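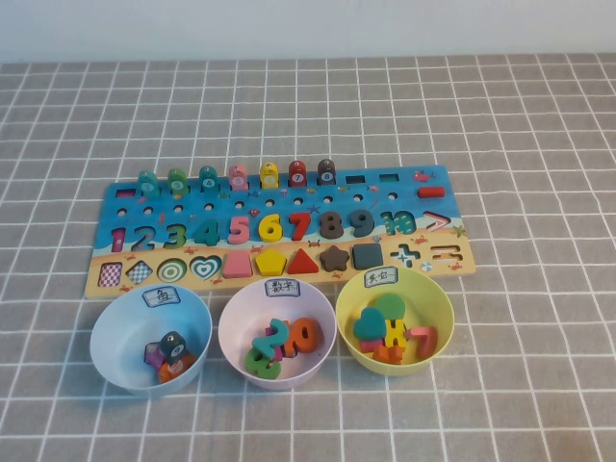
Unit 10: Failure Case, Sorting Cell
Last updated 31 July 2022

Background
The Tidaner cell at the Skusside lab sorts pieces from a children's puzzle board into three bowls: fish, numbers and other. One arm, one parallel gripper, one fixed camera. The class picked up the project in June.

What went wrong
On run 491 the arm closed on a raised numeral that was still seated in its cutout. The gripper held, the numeral did not come free, and the arm kept lifting. The whole board tipped and slid before the force limit stopped the motion. A student was reaching for a bowl at the time. There was no injury, but the hand was well inside the work area.

Causes
1. The planner, Madigan, treated every numeral it detected as loose. It had no state for "seated."
2. The force limit was 22 newtons. Lifting the board takes less than that.
3. The board was not clamped to the table.
4. The cell had no light curtain. Staying clear was left to habit.

The log holds 1,891 grasps. Slips like this one were recorded as "retry," so earlier cases were missed. We found about 10 when we read it again.

Changes made
Board clamped. Force limit lowered for the first part of each lift. Any stalled lift now stops the arm and waits for a manual reset.

For next class
Read the Skillumlow notes on guarding. Write one page on which of the four causes you would fix first, and how you would test the fix. Bring a copy of your grasp log.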